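Forum > Home and Kitchen > Bread and Baking
Thread: Sourdough crust like armor after moving house, please help

slavica_d
Joined: September
Posts: 51

Hello everyone, I've been reading this board for ages and finally have a question of my own. We moved at the end of last month, and ever since then my bread has a crust you could roof a shed with. Same flour, same starter (she made the trip on my lap in a pickle jar, with a dish towel around her), same recipe I've used for years. The only thing that changed is the oven. The old one was gas and this one is electric with a fan that I can't seem to turn off.

I bake at 450 with a pan of hot water on the bottom rack. Inside, the loaf is lovely. Outside, my husband took one bite and went to look at his tooth in the hallway mirror. What would you try first?

Slavica

honeylynbakes
Welcome to the posting side, Slavica! It's the fan, I'm almost sure of it. A fan blows your steam right out the vent, and then the outside of the loaf dries before it has had a chance to stretch. Drop the temperature by 25 degrees and put the loaf in a covered pot for the first half of the bake. I went through the very same thing when we redid our kitchen, and I cried over a rye loaf, I'm not ashamed to say it.

Any heavy pot with a lid that can take the heat will do. Mine came from a church sale and the lid isn't even the right lid.

old_rye_guy
I'd leave the temperature alone. People always want to turn it down, and then the loaf sits in there longer and dries out more, so you end up with an even thicker crust. Covered pot, yes. Lower heat, no.

Also, how long are you baking? You didn't say.

slavica_d
Oh, sorry! Forty-five minutes, with the water pan in the whole time. I do have a big enamel pot from my mother, but I've only ever used it for stuffed cabbage and it feels a little disloyal.

ifeoma_s
Your mother would be delighted, Slavica. Mine gave me a pot with strict instructions that it was for soup only, and I've had bread in it every week since, and she eats the bread.

I'm going to side with Honeylyn on the temperature, at least with a fan oven. The manual for mine says to go 25 lower, and when I ignored that I got dark bottoms and a pale middle. But old_rye_guy is right that the time matters. Try 20 minutes covered and 20 uncovered and then look at it. And do get an oven thermometer before you change anything else! They cost very little, and mine told me that my oven had been fibbing to me for years.

old_rye_guy
A manual is written so that a frozen pizza comes out all right. It isn't written for bread. But I agree on the thermometer.

rakiya_a
May I add something about what happens after the bake? I live somewhere very dry, and half of my crust trouble was on the cooling rack. If I leave a loaf out in the open all night it's a helmet by morning. Now I let it cool completely, then wrap it in a clean cotton towel, and the crust softens just enough that my father-in-law will eat it without a speech.

Some people brush the top with melted butter while it's warm. I like that on a sandwich loaf but it seems a pity on sourdough. To each her own, though. 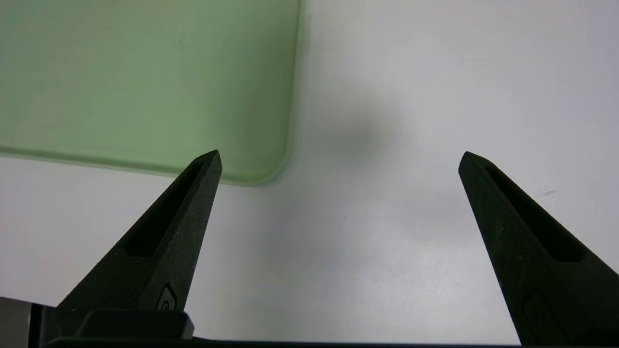
The other thing I'd look at is your water. I know that sounds like fussing, but when we moved from the city to my husband's hometown my dough went from soft and stretchy to stiff as clay, and I had to add two more spoonfuls to every batch before it felt like mine again. A stiff dough gives you a tough crust no matter what you do with the oven. So when you mix the next one, Slavica, go by your hands and forget the recipe card for a day.

honeylynbakes
Yes to the towel! And yes to going by feel. I'd still change one thing at a time or you'll never know which one did it.

slavica_d
You are all so kind. I did the enamel pot this morning, 20 and 20, at 425. I'm sorry, old_rye_guy, I was outvoted in my own kitchen. The crust crackled when I took it out and my husband had three slices with no visit to the mirror. It's a bit pale on one side, so I'll turn it halfway next time. The thermometer is ordered.

old_rye_guy
Pale because it was too cool. Try 450 in the same pot next week and put them side by side. If I'm wrong I'll say so right on this page.

slavica_d
All right, that's fair! I'll bake both next weekend and report back. Does anybody have a good use for the crusts of the old loaves? I have a bag of them and can't bring myself to throw them out.

ifeoma_s
Onion soup, or grind them up for meatballs. Soak them in milk first if they're really that hard.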